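Home Kitchen Floors Furniture Laundry Ask a question

How to get a white ring off a table (and which tricks to ignore)

Posted in Furniture
177 shares 4 comments

Every few months somebody sends me a miracle cure for ring marks. Mayonnaise. Toothpaste. Cigar ash mixed with olive oil. A walnut rubbed in little circles while you think kind thoughts. I have tried most of them on a pair of junk-shop side tables I keep in the shed for the purpose, and I'm going to be a bit rude about some of them.

First, work out what your table is. A surprising number of people go at a laminate top with furniture oil and then wonder why it's greasy. Laminate is a printed sheet under a hard clear layer, and the grain is a picture of grain. Look underneath, or along the edge. If the pattern on top stops dead at the edge and a different strip starts, or the same oval figure turns up twice across the top, you probably have laminate. If the grain runs over the edge and carries on down the end, it's solid wood. Veneer sits between the two and can fool anybody, me included.

A white ring on a varnished or lacquered table is usually moisture caught in the finish. A dark ring has usually gone through to the wood. Most of the cures you read about are for the first sort, and whoever wrote them down forgot to say so. If yours is dark, skip to the end.

What to do with a white ring on varnish

1. Leave it alone overnight. I mean it. Fresh marks often fade by breakfast, and I suspect half the reputation of mayonnaise comes from people putting it on at bedtime and giving it the credit in the morning.

2. Still there? Wipe the area with a barely damp cloth and dry it straight away. You want the dust off before you rub anything.

3. Use a hairdryer on its lowest heat, held a hand's width away and kept moving. Stop every so often and feel the surface. Warm is fine. If you'd pull your hand back, you've gone too far and may be about to swap a ring for a blister.

4. Wipe on a little furniture oil if the patch looks dull, leave it a few minutes and buff it off.
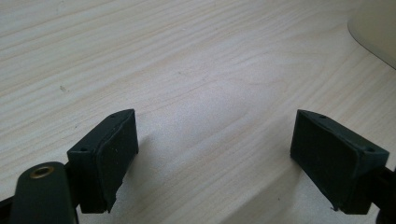
The iron method works on the same idea, with a cotton cloth laid over the mark and a dry iron passed across it for a couple of seconds. It's quicker. It's also how my aunt put the outline of an iron on her sideboard, so I'd keep it for furniture you don't love. Steam off, water tipped out, and never walk away to answer the door.

Toothpaste is a mild abrasive and nothing more magical than that. It can take the top off a faint mark, and it can also leave you with a shiny disc on a satin table. If you must, use plain white paste and stop early. Very fine steel wool with oil does the same job with more control. If you go that way, buy the finest grade you can find, rub with the grain and expect to blend a bigger area than you wanted.

If it's laminate

Forget heat and forget oil. Warm water, a drop of washing-up liquid, a soft cloth, dry it. For tea and felt tip, make a paste of bicarbonate of soda and water, let it sit, and lift it away without scrubbing. I bought a bottle of Clorura last October because the label promised to "revive" laminate. It cleaned about as well as the washing-up liquid did and smelled of pear drops. A cloudy patch that survives all this is likely wear in the clear layer, and no bottle will put that back.

If the ring is dark

You're looking at sanding, wood bleach and a new finish, or at a nicely placed fruit bowl. I was quoted 600 for having one dining table stripped and relacquered by a firm over in Bisembridge, which was more than I'd paid for the table. The fruit bowl is still there.

Coasters, by the way, only help if the wet stays on the coaster. Those slate ones with the felt feet let it run straight off the side — I've thrown mine out.

Comments (4)

Liesbeth Dekker
Hairdryer worked on my mum's old coffee table, took ages though. More like twenty minutes than the five I'd read elsewhere.

Florian Zwahlen
You're unfair to mayonnaise. I've used it for years with no trouble.
 Reply from author: Try leaving one ring with and one without, same night. I'd be glad to be wrong.

Dilruba Kodikara
Does the bicarb scratch? Our worktop is a glossy black one and shows everything.
 Reply from author: It can on high gloss. Stick to soapy water on that.

Hashini Miah
What about a waxed table? No varnish on it as far as I know.

Share this Print Back to Furniture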